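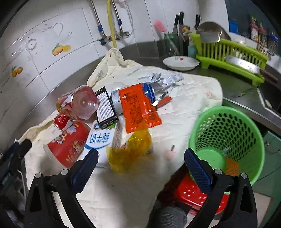

How do you get a robot to clear up somebody's kitchen? You collect a whole lot of examples of people doing it first, one pickup at a time, with a gripper in the hand where your fingers would normally go.

I spent a morning with the crew at Sukine, and yes, I got to have a go myself (more on that in a minute). They announced on April 2, 2024 that the first round of their household cleanup collection is done, and I wanted to see what that means for the people doing the squeezing.

The round covers 29 home kitchens. Lies De Haan runs the collecting side, and she told me they stayed away from show kitchens on purpose. She wants tiled walls, gas hoses, knife blocks, dish racks, all the stuff that sits around when people really cook. The job itself is plain old trash: drink cans, bottles, paper cups, milk cartons, foil wrappers and those little sachets that stick to everything. You pick up a piece, you put it where it belongs, you go again.

I figured the bottles would be the hard part. Nope! Ruben Van Beek, who has logged 221 sessions, says he would take a bottle over a thin plastic bag any day. A bag folds when you close the jaws and then half of it stays behind. Cloth under the pile makes it worse, he says, as you can end up grabbing the cloth along with the wrapper. I did exactly that on my second try, and dragged a carton and two cans along with it.

Bad grabs stay in the collection, by the way. Naveen Chauhan handles the training, and he likes having the fumbles as long as the person recovers and finishes the job. What he throws out is sessions where somebody gives up and uses their other hand. He lost 208 clips that way before the instructions were rewritten - the new version puts that rule on the first line.

A session runs up to 121 seconds, which sounds short until your forearm starts complaining. Ruben switches arms at lunch. I switched after ten minutes and then asked for coffee.

Next up is a second round with their partner Zullham, planned for October, and Lies wants more wet stuff in it: sponges, dishcloths, food scraps. She's also looking for households that will lend out their kitchens for an afternoon. I've put my name down, so now I guess I have to leave the counter messy until they come by.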